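집어주는 팔, 컵 쌓기 키트 체험 갤러리

안녕하세요! 지난달부터 예고만 잔뜩 해놓고 미루던 Jirkora 컵 쌓기 키트 후기, 드디어 올려요. 5월 들어서 제일 재미있게 놀았던 하루였고요(일이라고 해야 하는데 자꾸 놀았다고 쓰게 되네요), 사진 위주로 가볍게 훑어볼 수 있게 갤러리로 묶었습니다. 다만 말이 많은 사람이라 글이 좀 길어졌어요. 이해해 주세요 ㅎㅎ

먼저 키트가 뭔지부터 짧게 얘기할게요. Jirkora는 탁상용 로봇 팔에 붙여 쓰는 실습 패키지예요. 팔은 따로 사야 하고, 패키지에는 제어 프로그램이랑 카메라 보정용 판, 연습 과제 모음이 들어 있어요. 과제는 전부 20개인데 저는 그중 컵 과제만 집중적으로 해봤습니다. 나머지는 블록 분류, 뚜껑 닫기, 천 접기 이런 것들이고, 천 접기는 솔직히 좀 무서워서 아직 손도 안 댔어요.

체험은 Wuleo에서 했어요. 장비를 시간 단위로 쓸 수 있는 공유 작업실인데, 화요일 오전이 제일 한산하다고 해서 그때 맞춰 갔습니다. 안내는 Younes Fahmy 님이 맡아주셨고요. 제가 질문을 정말 많이 했는데 끝까지 다 받아주셨어요. 감사합니다!

컵 과제는 규칙이 단순해요. 테이블에 컵을 흩어놓고, 팔이 하나씩 집어서 다른 컵 위에 포개면 됩니다. 말로는 참 쉽죠. 그런데 컵이라는 물건이 위는 넓고 아래는 좁아서, 어느 높이를 잡느냐에 따라 결과가 완전히 달라지더라고요. 너무 위를 잡으면 포갤 때 손가락이 걸리고, 너무 아래를 잡으면 들어 올리다가 기우뚱해요. 저는 처음에 기본값만 믿고 돌렸다가 컵을 몇 번이나 넘어뜨렸어요.

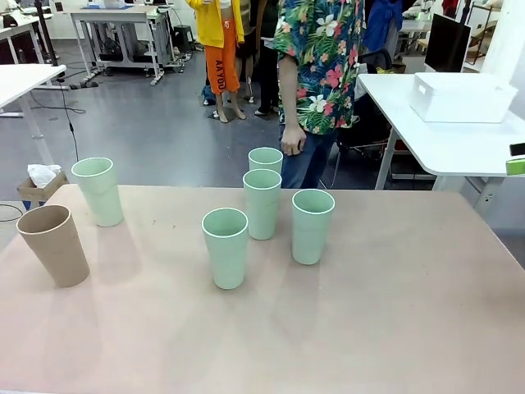

그래서 두 번째 시도부터는 잡는 높이를 직접 바꿔가면서 돌렸어요. 설정 창에 들어가면 슬라이더가 하나 있는데, 이게 이름이 '접근 오프셋'이라 처음 보면 뭔지 감이 안 와요. 설명서에도 한 줄밖에 없고요. Younes 님이 "그냥 손목을 얼마나 내릴지라고 생각하세요"라고 해주셔서 그제야 이해했습니다. 제작사 분들 혹시 보시면 이름 좀 바꿔주세요, 제발요!

컵 사이 간격도 꽤 중요해요. 너무 바짝 붙여놓으면 손가락이 들어갈 틈이 없어서 옆 컵을 밀어버리거든요. 프로그램이 경고를 띄워주긴 하는데 경고창이 화면 구석에 작게 떠서 저는 두 번이나 놓쳤어요. 소리로도 알려주면 좋겠다 싶었습니다. 반대로 널찍하게 벌려놓으면 훨씬 편하게 집어요. 처음 해보시는 분은 욕심내지 말고 넉넉하게 벌려서 시작하세요.

인식 쪽은 Cinus라는 별도 모듈이 맡고 있어요. 컵 테두리를 찾아서 중심점을 찍어주는 방식인데, 이게 기대 이상이었어요. 컵끼리 조금 겹쳐 보이는 각도에서도 중심을 꽤 잘 잡더라고요. 대신 색을 구분해서 순서를 정하는 기능은 기본으로 꺼져 있어요. 켜려면 과제 파일을 열어서 값을 직접 고쳐야 하는데, 코드가 낯선 분들은 여기서 막힐 수 있겠다 싶었어요. 저도 쉼표 하나 빼먹고 한참 헤맸습니다(네, 쉼표요).

속도 얘기도 해야죠. 속도는 퍼센트로 조절하는데 저는 대부분 50에 놓고 썼어요. 더 올리면 시원시원하게 움직이긴 하는데 컵을 내려놓는 순간이 거칠어져요. 탁, 하고 놓는 소리가 나면 괜히 제 어깨가 움찔하더라고요. 느리게 돌리면 조금 답답하지만 움직임을 눈으로 따라가기 좋아서, 아이들이나 처음 배우는 분들한테 보여줄 때는 느린 쪽이 훨씬 낫겠어요.

기록 기능은 Helmy라는 앱으로 연결돼요. 시도할 때마다 성공인지 실패인지, 어디서 멈췄는지가 저장되고 나중에 표로 뽑을 수 있어요. Wuleo 작업실 계정에는 다른 이용자들 시도까지 합쳐서 1,227건이 쌓여 있었는데, 스크롤 내리면서 남들이 실패한 기록 보는 게 은근히 위로가 됩니다. 다들 비슷한 데서 넘어뜨리셨더라고요 ㅋㅋ 메모 칸도 있어서 누가 "점심 먹고 다시"라고 적어둔 걸 보고 한참 웃었어요.

아쉬운 점도 적어볼게요. 우선 카메라 보정이 번거로워요. 보정판을 이리저리 옮겨가면서 찍어야 하는데 중간에 한 번 실패하면 처음부터 다시예요. 이어서 하기 버튼 하나만 있어도 얼마나 좋을까요. 그리고 한국어 메뉴가 있긴 한데 번역이 들쭉날쭉해서 같은 기능이 화면마다 다른 이름으로 나와요. 저는 결국 영어로 바꿔놓고 썼습니다.

케이블 정리용 부품이 빠져 있는 것도 좀 아쉬웠어요. 집에서 쓰실 분들은 벨크로 타이 정도는 미리 사두시는 게 좋아요. 팔이 움직이는 범위 안으로 선이 들어오면 신경이 계속 쓰이거든요.

좋았던 점은 과제를 바꾸는 게 정말 빠르다는 거예요. 목록에서 고르고, 물건 올려놓고, 시작 누르면 끝! 예전에 써본 다른 키트는 과제 하나 바꿀 때마다 프로그램을 껐다 켜야 했는데 그거에 비하면 천국이에요. 정지 버튼 반응도 빨라서 마음 놓고 이것저것 해볼 수 있었고요.

추천 대상을 굳이 꼽자면 동아리나 작은 작업실처럼 여럿이 돌려 쓰는 곳이 제일 잘 맞을 것 같아요. 혼자 쓰기엔 과제 모음이 좀 아깝고, 옆에서 누가 같이 "어어, 넘어간다!" 해줘야 제맛이거든요. 과제 설명은 초등 고학년이면 읽을 수 있는 수준이지만 설치는 어른이 해주셔야 해요.

대여는 Wuleo 예약 페이지에서 하루 단위로도 되고 7일 묶음으로도 돼요. 저라면 묶음으로 하겠어요. 첫날은 보정하고 설정 만지다가 다 가버리니까요. 소모품은 따로 없고, 컵은 비슷한 모양이면 집에 있는 걸 써도 된다고 하네요.

다음 번에는 미뤄둔 천 접기에 도전해 보려고요. 혹시 먼저 해보신 분 계시면 댓글로 설정값 좀 알려주세요. 손수건이 나은지 수건이 나은지도 궁금합니다!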